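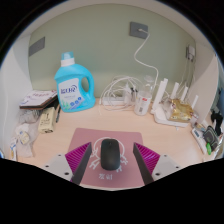 Visita al taller Ellberg, febrero de 2019

El martes estuve en la jornada de puertas abiertas de Ellberg, un taller que hace bolsas, cinturones y vainas de cuero para grupos de recreación medieval. Llegué con mi amiga Meifang Yao, que cose trajes y buscaba un proveedor para su grupo.

La visita empieza en el almacén de pieles. Trabajan sobre todo con cuero de curtido vegetal, que compran a la casa Postov. Nos dejaron tocar 3 grosores distintos y doblarlos con la mano. El más grueso es para vainas y casi no se dobla.

Después pasamos a la mesa de corte. Una artesana marcó el patrón de una escarcela con un punzón, cortó la pieza y abrió los agujeros para el cordón. Yo pregunté si usan máquina de coser. Me contestó que solamente en los forros - lo demás va a mano, con hilo encerado.

También conocimos la oficina, donde se preparan los pedidos y se dibujan los patrones nuevos.
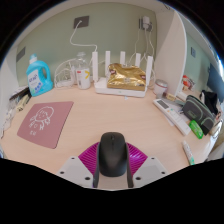
La tienda

Al final hay una tienda pequeña. La bolsa modelo Tang cuesta 60 euros y lleva un cordón largo para atarla al cinturón. Meifang compró dos en color castaño. Yo preferí una hebilla de latón - todavía no tengo el cinturón.

La próxima jornada abierta será en diciembre y hay que apuntarse por teléfono.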